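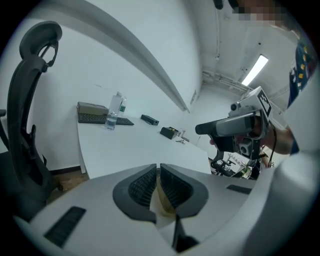 Photo: Shagufta Naqvi

The Protunholm Reading Room opened its spring term on a Tuesday in April, and I have been asked by several subscribers to set down the new lending rules in one place. I write in a personal capacity, having served as the room's librarian for 5 years.

The collection now stands at 2,012 volumes. The largest share came from the Stępień bequest, which added nearly 200 titles on river trade, local law and the history of the grain market. Cataloging of the bequest is complete except for the bound newspapers, which remain in storage until the shelving is delivered.

Subscribers may borrow up to four books at a time for a period of three weeks. A loan may be renewed once, in person or by letter, provided that no other reader has requested the title. Maps, atlases and the Ravik parish registers do not leave the building. Readers who wish to consult the registers should write in advance and state the years required, as the volumes are brought up singly.

Fines have been abolished. The decision was debated at length, and I did not at first support it. The income from fines was small, however, and the time spent collecting it was considerable. A reader who keeps a book beyond the second reminder will be unable to borrow again until it is returned.

The long table at the window is reserved for quiet study in the mornings. Conversation is permitted in the afternoon, within reason. Chairs should be returned to their places at closing.

The Tivis lectures will resume in the autumn. The first will concern the printing of almanacs, a subject on which the room holds more material than its catalog suggests. Proposals for the remaining evenings may be left at the desk, marked for my attention.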